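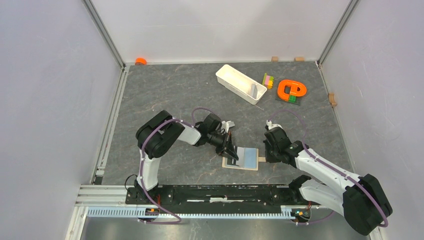 Two-arm cell, board near the front rail, bin at the rear.

July, 16:40, cell at Siltaldale

Continued with the board task today. The target for this set is 90 episodes and we have 30 that I would keep. Asanka Ekanayake was teleoperating in the morning, I took over after lunch.

The episodes from the morning are smoother than mine. When I look at the joint plots, my left arm stops and starts again many times before the fingers come over the board. I think I wait for the right arm without noticing it. For the next round I will try to move both arms from the beginning, also if it looks less tidy.

Loose objects: we leave the bin, the toy bricks, the orange ring and the wooden pieces on the table during the board episodes. Bezerra asked if they disturb the training. My opinion is that the policy should see them, otherwise it learns a table which it will never meet again. But their places must change. In the last batch I moved them only after 12 episodes and this is too seldom. Please move something after every fifth episode and write it in the log.

Cables. The purple ones make an arc above the grippers, and in some wrist views from the morning the arc comes in front of the board. I did not throw these episodes away, I gave them the tag "cable". If it becomes more than 20 we should fix the routing again with the soft clips from Gradico.

Problem with the recorder: two times it saved the episode without the right gripper signal. The file has normal length, so it is easy to miss. I added a check to the Bunavton script, it prints a warning when the gripper column is constant. Not tested on the old files yet.

Still open:
- reset position of the left arm is too low, raise it before the next session
- same label text for everybody ("board", not "panel" or "plate")
- ask Asanka which speed limit was set in the morning

Copied the good episodes to the shared disk at 17:15.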